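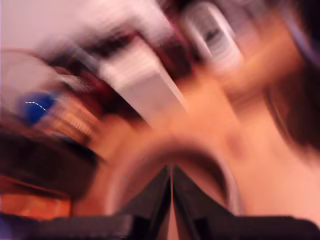

Reply from Masgate support, 9:12 a.m.: We have your upload and can confirm the import stopped at clip 508. Could you tell us whether the blur check was on when you recorded?

It was on. It is always on. I think of it as a smoke alarm with the battery out. Clip 508 went into the "good" pile with a score that would flatter a passport photo.

Ticket 1564, continued, then.
Product: Pliltalen recorder, Baltlow import tool
Severity: I picked "medium" because "high" makes you fill in a second form.

What I expected: clips of household objects get sorted into keep, check and toss, and the learning side only ever meets the first pile.
What I got: everything in keep. The check pile is empty. Toss holds 2 clips, and both are fine.

Tried so far:
Restarted the recorder. No change.
Cleared the Baltlow cache. Lost my column widths, no other change.
Moved the blur limit from default down to 66. The page said "Saved" and put it back to default when I reloaded.
Ran the sorter by hand on the still below, which a person would call usable. It scored lower than clip 508.
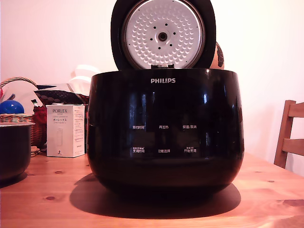
Support wrote back at 11:40 that shiny objects can confuse the score, and asked if we could try the same session with matte ones.

We could, but people do own rice cookers. If the model only learns from matte things it will be very good in a kitchen that doesn't exist. Also, a glossy black pot with sharp white lettering on the front ought to be the easy case for a sharpness score. There are edges all over it.

Tuesday update. Support suspects the score is being read backwards on import, so that low means sharp on one side and blurry on the other. That would explain my toss pile. It would not explain why the middle pile is empty, and I said so, at more length than was needed.

Next test was something plain, a bowl on the same table, with the fingers in view so the gripper mask gets some exercise too.
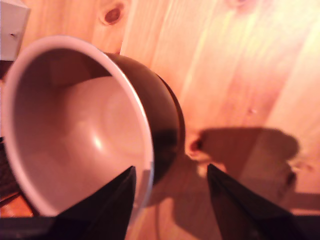 With the mask on, the score comes out as a sensible number. With the mask off, it comes out as zero. I then set the limit to 66 through the config file, skipping the web page entirely, and it stayed put through a restart. The check pile filled up for the first time since we installed Rajput, our labeling add-on, which I had been blaming in private and would now like to clear.

Left to do:
Masgate to fix the save button on the limits page.
Masgate to say which way round the score goes, in writing.
Me to re-sort everything from clip 508 on.

Status: waiting on vendor. Please don't auto-close this one again.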